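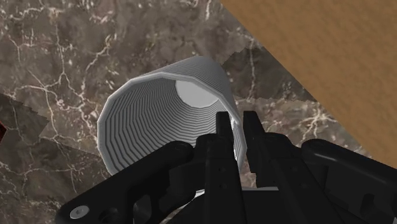 Ribbed cup, light gray, lying on its side (render)

Saltomach Air Museum forum > Restoration > Trainer cockpit heat

hangar_rat
Posted 3 January 2019
We're getting our twin-engine trainer ready for ground runs in March and the cabin heat is giving us trouble. The duct from the mixing valve to the right side outlet collapses as soon as the blower comes up. Left side is fine. Hose is Neltix, bought new, same part number on both sides. Has anyone had this on a similar airframe?

pitot21
What's the bend like behind the panel? If you had to pull it tight to clear the rudder cable pulley it will fold there every time.

hangar_rat
It's tight, but the left side is just as tight and it holds.

Dogleg_Final
Check which side of the blower you're on. If the right outlet was plumbed to the intake at some point you have suction on a hose meant for pressure. We had a Lombardi heater that came to us that way, and it flew for years before we got it.

pitot21
I doubt it. He'd get no air at all on the right if that was the case.

Dogleg_Final
He didn't say he was getting any.

hangar_rat
I'm getting a little, then it quits when the hose goes flat. Will trace it tomorrow.

mags_hot
Throw out the Neltix and use two-ply with the wire in it. Good to 200 degrees and it won't fold. I bought 10 feet from Prekuden and still have half of it.

pitot21
More stiffness won't fix a wrong routing. Find the cause first.

mags_hot
It's a ground run, not a transatlantic crossing. Put in a hose that works and move on.

hangar_rat
Traced it. Dogleg had it half right. The right side isn't on the intake, but there's a tee behind the bulkhead that isn't in our manual, and one leg goes back to the blower inlet. Looks like a field mod. The airframe has about 3000 hours and the logs have a gap, so no paperwork for it.

Dogleg_Final
Cap the leg and try it again.

pitot21
I'd want to know what it was for before capping it — could be a recirculation line for the windshield defrost. Does the defrost still work?

hangar_rat
Haven't tried it. Defrost valve is out on the bench with a stuck shaft. I'll get that back in before I cap anything.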